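Casbridge Camper Help
Home | Ask | Recent | Tags | Sign in

Fridge in pop-up camper drains house battery overnight, solar does not keep up

Posted by plirkia_hauler, Friday, July 14, 2023

I have a Plirkia slide-in with a two-way compressor fridge and one lead-acid house battery. When I park on shore power everything is fine. When I camp off grid, the low-voltage cutoff trips before sunrise and the fridge shuts down with an error. It started in June, when the nights got warm.

What I have measured and checked so far:

Battery reads 12.7 V resting, after a full charge and several hours with nothing connected.
Voltage at the fridge terminals drops to 11.3 V with the compressor running. At the battery posts, at the same moment, it reads 12.2 V.
The fridge is wired through the original 16 gauge pair that fed the old three-way unit's control board. Run is 14 feet one way.
Fridge thermostat is set to the middle position.
The panel is a portable folding type going through a Lirnitz controller. I see normal charging current at noon.

Do I need a second battery, or is the fridge defective? I would rather not add weight if I can avoid it.

2 answers

Answer 1
by dc_side_only

Your numbers already show the fault. You are losing 0.9 V between the battery and the fridge. The low-voltage cutoff in a compressor fridge looks at its own terminals and has no information about the battery. On the middle protection setting many units stop somewhere near 11 V, so you have very little margin left. As the battery sags overnight the fridge reaches its cutoff while the battery still has usable charge.

The original pair was sized for a control board that draws a fraction of an amp. A compressor draws several amps and more than that at startup. 16 gauge over a 28 foot round trip is too small for it.

Do this in order.

1. Disconnect the battery negative and any solar input. Cover the panel or unplug it at the controller.

2. Run a dedicated pair of 8 gauge stranded copper from the battery to the fridge. Use both conductors. Do not use the camper frame as the return.

3. Fuse the positive within a few inches of the battery post. Size the fuse to the fridge manual's figure, and check that it is below the rating of the wire.

4. Crimp proper ring terminals at the battery end. Use adhesive heat shrink. If the fridge connector will not take 8 gauge, step down with a short pigtail at the fridge, no longer than 6 inches.

5. Empty the fridge and the door shelves before you slide it out to reach the connector. Glass jars and squeeze bottles go in a cooler. Most of these units are held by four screws through the front flange and will tip once those are out.
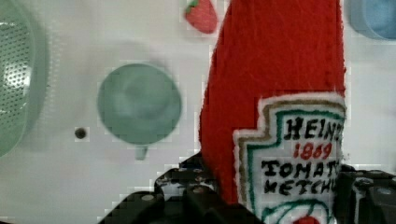 6. Reconnect and measure again with the compressor running. Meter at the battery posts first, then at the fridge terminals. You want less than 0.3 V of difference. If it is more, check each crimp and the fuse holder for a drop. A cheap blade holder can lose 0.2 V by itself.

7. Look at the protection setting in the fridge manual. If there is a low setting, it lets the fridge run longer, but on lead-acid it also lets the battery go deeper than is good for it. I leave mine on medium.

After that, log one night. If the battery is still above 12.1 V resting in the morning, you do not need a second one.

Comment from plirkia_hauler: The fuse holder is the inline glass type. I will replace it at the same time. Is there any reason not to route next to the propane line?

Comment from dc_side_only: Keep them separated and clamp the cable so it cannot rub on the tube. Go along the opposite wall if the cabinets allow it.

Answer 2
by macs_truck

I had a Mac Suibhne camper with the same kind of problem and just put in a lithium battery. Fridge runs all weekend now. It costs more but you save the weight. Also check the vents behind the fridge, mine had insulation stuffed in there from the factory and the compressor never shut off.

Comment from dc_side_only: The vent check is worth doing. Lithium holds a higher voltage under load and will hide the undersized wire. The wire still needs to be replaced. Also confirm that the controller has a lithium profile before swapping.

Contact | Terms of use | Copyright 2023 Casbridge Camper Help | Back to top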